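How to Wash New Printed Cotton

Print this page | E-mail this page

New printed cotton can lose color in its first wash. Test it before it goes in with anything else. Wet a corner, press it on a white rag and leave it for 2 minutes. If color comes off, wash the piece alone.

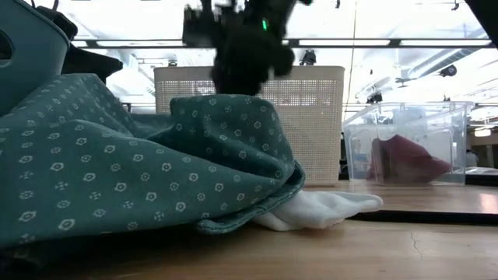

One reader in Soddale wrote that she skips the test and runs everything cold, twice. That works too, but it uses more water.

Set the machine to 40 degrees or lower and use half the usual soap. Turn hemmed pieces inside out if you can. Hang them in the shade and iron on the back while slightly damp. Let the cloth rest for a day before cutting.

Related
Getting Wax Out of a Tablecloth
Sewing a Rolled Hem
Storing Linens

Contact Ukico | Copyright 2000 Ukico | Back to top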